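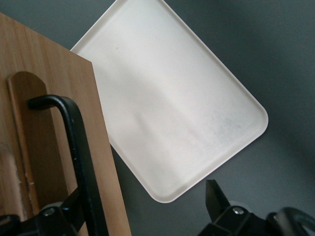 Photo: Ondex Kitchenware

Boards and trays - frequently asked questions

Can I put the wooden board in the dishwasher?
No, please wash it by hand with warm water and a little soap. Dry it with a towel and let it stand on its side until the next day.

My board has a pale, scuffed patch. Is it damaged?
Usually it is only the surface which became dry. Rub a thin layer of food-safe oil along the grain, wait one night and wipe off the rest. A small nick in the wood can stay as it is.

Is the white tray safe for the dishwasher?
Yes, on the top rack. Please do not use it in the oven or under the grill.

Can I serve soup or sauce on the tray?
The rim is low, so we recommend it for dry food - bread, cookies, cut fruit. For sauce, put a small bowl on it.

Do you sell the board and the tray separately?
Yes. The board has the order number 723 and the tray has 121. You find both in our Rutley store and in the online shop.

When do you send my order?
Orders which we receive until Wednesday noon leave our warehouse in Pritchard the same week. Shipping is free from $79.

Can I return a board that I already oiled?
Unfortunately not. Unused boards we take back within 30 days.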